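Darius Furtună
Monday

Spent the day on gripper width estimation. Thread on what broke and what I changed. 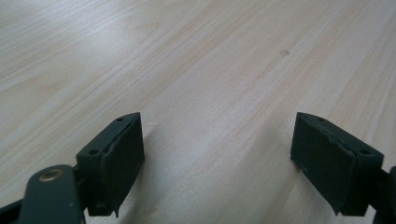
Fingers open over bare table, wrist view.

1/ Kukamel, our perception package, reads finger width from the wrist image. It fits the inner edge of each pad and converts the gap to millimeters.

2/ The pads on this pair have wavy top edges. The edge fit was chasing the waves, and width jumped by up to 13 pixels between neighboring frames.

3/ First try was a median filter over 17 frames. Smooth output, too much lag. The planner was getting a width that was already old.

4/ Second try: ignore the pad rim and fit the small round holes in the top of each finger. They are rigid and dark, and there are two per finger. Width is then hole spacing minus a fixed pad offset.

5/ Brândușa Iordache pointed out that the offset changes when pads wear. So it is now a config value, checked at startup with the fingers fully closed.

6/ Soft shadow between the fingers also fooled the old "object present" check. I replaced the brightness threshold with a comparison against the table texture.

7/ Ran both changes on 500 logged frames. 32 still fail, mostly motion blur. Those now return "unknown" and the planner holds its last command.

8/ Merge request is open. Next is the same fix for the Vukmont fingers, which have a different hole pattern.

Last updated Monday, 6:40 p.m.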